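Kakari 卓上マニピュレーション 失敗エピソード集

README(2026年1月版)

Kakariは、卓上の片付け・配膳タスクでうまくいかなかったエピソードだけを集めたデータセットです。成功例の公開データはずいぶん増えましたが、失敗のほうは捨てられがちで、もったいないとずっと思っていました。見ていると本当に面白いんです!

収録数
全446エピソード。うち73件に「過速度」タグが付いています。残りは把持ミス、接触、通信途絶など。

過速度の不具合について

今回いちばん時間をかけたのがこの73件です。手先が目標位置へ向かう途中で、指令値を超える速度で振れてしまう現象で、手首カメラの映像はもちろん、外から撮った映像でも腕の輪郭が流れて写ります。

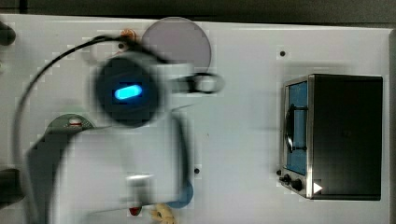 原因を突き止めたのはNgọc Trươngさんでした。制御ノードPrandexが軌道の補間点を受け取りそこねると、次の点までの距離を通常の1周期で詰めようとします。欠落が1点なら見た目にはほぼ分かりません。連続すると一気に振れます。ログの時刻を1行ずつ突き合わせてこの関係が見えたときは、チーム全員で声を上げました。

対策として、補間点の間隔が40 msを超えたら減速停止するようにしました。修正後の600回の再試行で過速度は出ていません。ただし同じ機体、同じ卓での結果なので、他の環境でも大丈夫とはまだ言えません。

接触・把持の失敗

こちらは速度とは無関係です。横になったボトル類に指先が触れたものの持ち上げに至らない、皿の縁に当たる、柔らかい小物を挟みそこねる、といったものが中心になります。卓上の物は色も形もばらばらにしてあるので、物体検出の評価にも使えると思います。触れた瞬間のラベルはMaxine Stubbsさんが手作業で付けてくれました。境界が曖昧なものには contact_uncertain を立ててあります。

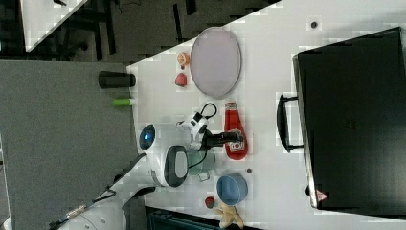 ファイル構成

episodes/ 映像と関節角の記録
labels/ 失敗の種別、開始・終了時刻
logs/ Prandexの通信ログ(過速度タグのみ)
tools/ 時刻合わせ用スクリプト

既知の問題
・通信ログと映像の時計にずれが残るエピソードがあります。tools/ の align_clock.py を先に通してください。
・関節角の単位はラジアンですが、9月以前の収録分は度のままです。変換は次版で入れます。
・種別ラベルは1エピソードに1つだけです。過速度のあとに接触した場合は過速度を優先しています。

安全上の注意
過速度エピソードの関節軌道を実機でそのまま再生しないでください。再現実験が必要なときはシミュレータで行い、実機では速度上限を別系統でかけ、非常停止に手が届く人を必ず一人置いてください。収録時も卓の周囲は立ち入り禁止にしていました。

連絡先
ラベルの誤りを見つけた方は、エピソード番号を添えてCoralie Merrickまで。自分のところでも似た振れ方を見た、という報告も大歓迎です!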